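How do you fold jerseys so they stay folded?
posted 20th October in Laundry & Closets

Benedek Sárközi
I do the wash for my kid's rec basketball team (4 loads this week, don't ask) and I fold everything on the couch, because the dining table is permanently buried. Cotton tees are fine. The slippery red tops with the white trim just slide open again before I get them to the drawer.

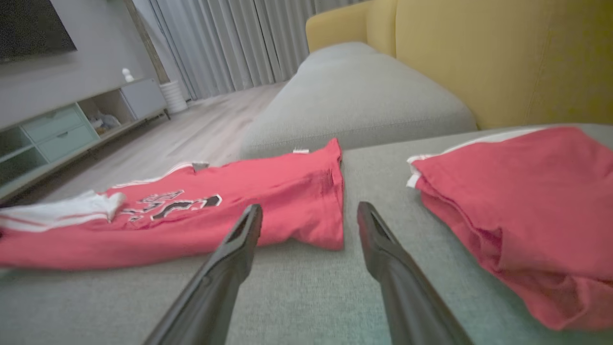
I've tried folding in thirds, I've tried rolling, and I even bought one of those Nilik folding boards, which is great for dress shirts and useless for this stuff. I also worry about creasing the printed part. Is there some trick, or do I just hang them all and give up?

Cosimo Valentini
Don't give up! I coached for years and washed a mountain of these. The couch is half your problem, a soft seat gives under your hands so you never get a flat fold. If you can't clear the table, lay a big cutting board or a tray on the cushion and work on that.

Then: jersey face down, smooth it out from the middle, bring both sides in so they meet at the back, and fold up from the hem in two goes. The print ends up on the outside with only a soft bend in it. Press down with your forearm for a few seconds and stand it on edge in the drawer, packed snug against its neighbors. Snug is what keeps it shut. And skip the dryer sheets, mine always came out twice as slippery with them. 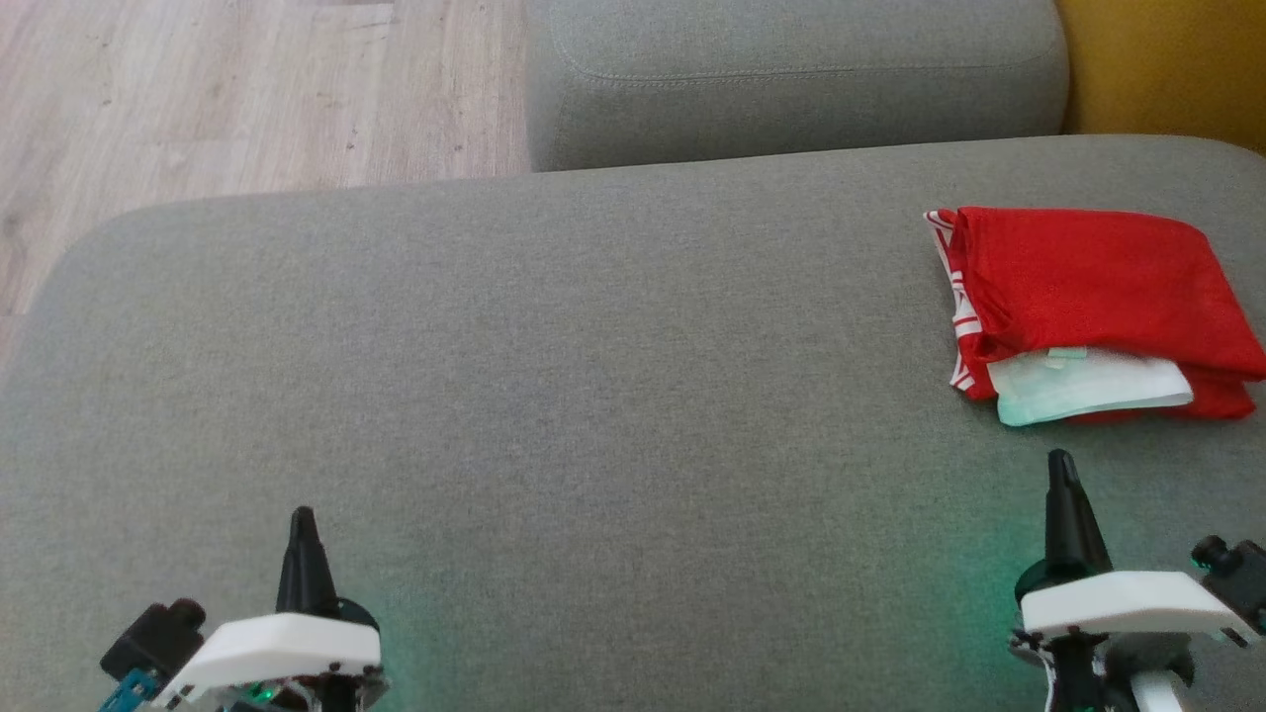 Can I iron the creases out of the lettering?
Turn the top inside out first, put a thin cotton cloth over it and use the coolest setting, with no steam. Check the care tag before you do any of that, some of them say no iron at all. I mostly hung mine in the bathroom during a shower and that got the worst of it.

bastos_laundry
rolling works fine for me, you just have to roll tight and tuck the end into the bottom hem. looks like a burrito but it holds in a gym bag

Benedek Sárközi
Tray on the couch, why didn't I think of that. Trying it tonight with the next load, thanks both!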